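Garras à prova no escorredor

Selim Değirmenci compara garras na Deltel e não gosta da palavra "vencedora". "Depende do prato", responde. O ensaio que montou com Tzu-hsuan Chiang usa louça comum, posta de pé num suporte preto, e dois tipos de garra: uma de dedos largos e planos, outra de ponta estreita.

A de dedos largos segura melhor, diz ele, mas pede espaço entre as peças. A estreita entra em qualquer vão e perdoa menos os erros de posição. "Com 3 milímetros de desvio, já bate na borda."

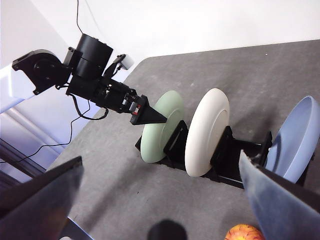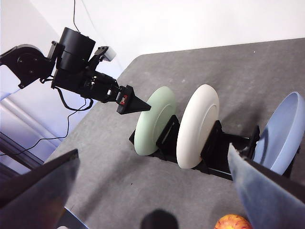
A ponta estreita junto ao prato verde-claro, vista entre os dedos da outra garra.

Chiang cuida das câmeras. Prefere as de punho, embora os dedos tapem parte da mesa. "Uma câmera fixa dá uma vista mais limpa, só que perde a borda do prato quando o braço passa na frente."

Desde agosto, os dois registraram 810 tentativas, 56 delas descartadas por falha do controlador. O modelo da Bondarchuk foi trocado pelo da Retesance, e Değirmenci ainda não quer tirar conclusões. "Mudamos a velocidade na mesma época. Foi um erro nosso."

A próxima etapa repete o ensaio com tigelas.

Comentários

marcio_l: Qual a força de fechamento? Aqui usamos 25 N e a louça escorrega.

Hallonora: Vão publicar os dados das falhas também?

teresa.v: Faltou falar do preço do controlador.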